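Report on a Visit to the Manipulation Laboratory at Plestton
Plusdale Technical Institute, Office of External Study
October 4, 2026

The Office of External Study sent a party of staff and graduate students to the laboratory at Plestton, at the invitation of the group responsible for the Jedenetti project. The purpose of the visit was to learn how the group gathers manipulation data and to review a result it intends to present in November. This report records what was explained to the party and the points raised in discussion.

The Jedenetti project concerns the handling of small flat objects, and phones in particular. Such objects lie close to the surface beneath them, offer thin edges to grasp, and often have glossy screens that reflect whatever is near them. The group stated that its earlier policies performed well on plain tabletops and poorly on anything else. In the first series of trials, errors were most common where the surface carried veins or other lines that a vision model could mistake for the edge of an object.

The response has been to train in deliberately busy surroundings. The laboratory uses small walled enclosures whose floors and walls can be changed from one session to the next. Marble-patterned floors and terrazzo-patterned wall coverings are among the most demanding combinations. A policy that learns in such an enclosure is then tested in others that it has not seen.

The collection method is known within the group as Rozīte. An operator guides the gripper through a task while a small camera at the wrist records the approach. The set presented to the party contained 797 recorded episodes. Of these, 442 were kept for training after review, and the remainder were set aside for incomplete recordings or unclear task labels. The party was told that review takes longer than recording, and that the group has no plans to automate it fully.

The main finding concerns the portions of an episode in which the camera is turned away from the work surface. In the earlier practice, these portions were trimmed before training. The group now retains them. When the gripper is raised or turned, the camera may take in walls, ceiling and lights, and the model must learn that none of these calls for a grasp. Two versions of the policy were compared over 100 trials each, with the same objects and starting positions. The version trained on untrimmed episodes made 10 false grasps, and the version trained on trimmed episodes made several times that number. The group described the result as encouraging but limited to one type of gripper.

Members of the party asked whether the benefit came simply from the larger number of images. The group replied that a third version, trained on trimmed episodes with additional tabletop images, showed little improvement. The figures for that version were not yet ready for release – the party saw them only in draft.

A second question concerned reflections. A dark screen near a patterned wall will carry part of that pattern, and the wrist view changes the reflection as the gripper moves. The group does not mask or correct for this effect. It considers the moving reflection to be useful information about where the glass begins and ends, although it has not tested this separately. The party recommended that such a test be carried out before publication.

After the discussion, the party proceeded to the enclosure area and reviewed wrist-camera views of the kind used in training. 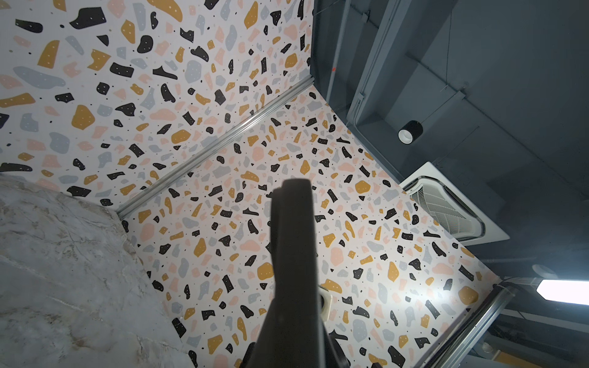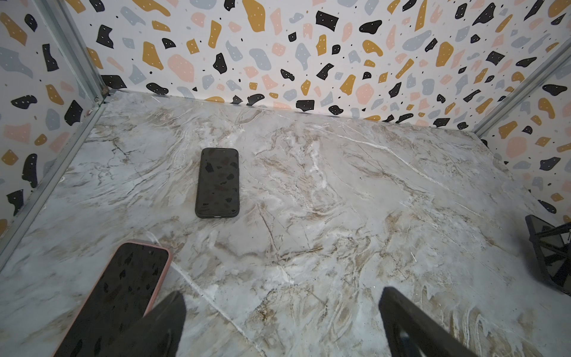

Wrist-camera views at the terrazzo-patterned enclosure: walls and ceiling (first), and two phones on the marble-patterned floor (second).

The party considers the visit to have been of value to the Institute's own teaching program. Two actions are proposed. The Office will request a copy of the Rozīte labeling guide for use in the graduate course on robot learning, and it will ask the Plestton group to provide the full comparison figures once they are final. A return visit may be arranged when the trials with a second type of gripper are complete.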